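November, notebook 3, continued from the adhesive tests

Restarted the sourdough-paste batches this morning. The last set separated overnight and I did not trust the viscosity readings, so they are struck out on the previous page. Do not use them for the summary sheet.

Paste: wheat starch, 1 part to 5 parts water by weight, soaked 40 min, cooked in the double boiler with constant stirring. It went translucent a little later than last time. Pressed through the fine sieve once, left under a damp cloth until it could be handled. Müzeyyen prefers two passes through the sieve. One was enough for the spine linings, I will do two for the tissue repairs.

Book on the bench is the Ostermann ledger, 157 leaves, half leather, front board detached. Spine leather is red-rotted along both joints. Text block sound apart from the first gathering, which has been glued down at some point with something brown and brittle. Scraped a test patch of 21 mm along the fold. It comes away dry with the bone folder and leaves a stain that a damp swab does not move. Leaving the stain.

Pressing: the boards from Postby arrived and they are not square. Checked against the steel rule, worst one is out by 3 mm over the long side. Till is sending them back. Until then we use the old beech boards, which means only two books in the nipping press at a time.

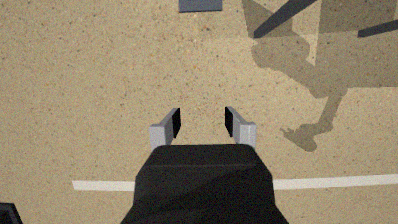 Lining paper cut with the grain running head to tail. I had the first piece the wrong way round and only noticed when it curled across the spine after pasting. Removed it while still wet, no harm to the sewing. Mark grain direction in pencil on every offcut before it goes back in the drawer – half of what is in there now has no mark and has to be tested again.

Weight on the spine during drying: 1050 g, the small lead bag plus the brass block. Blotter changed at 10:30 and again after lunch. Still cool to the touch at four, so it stays under weight overnight. Pascal wants to round the spine tomorrow. I would wait one more day.

Leather: the Akomico calf is too thick at the joint even after paring. Edge measures 0.6 mm, want 0.4. Blade needs stropping first, it was dragging on the last third of the strip. Maribeth has offered her spokeshave.

Open points
– second sieve pass for tissue paste
– replacement boards, ask Till for a delivery date
– stain on first gathering, note it in the treatment record with the position of the test patch
– check pH strips, the open packet is past its date
– new blotters, the thick ones, same size as before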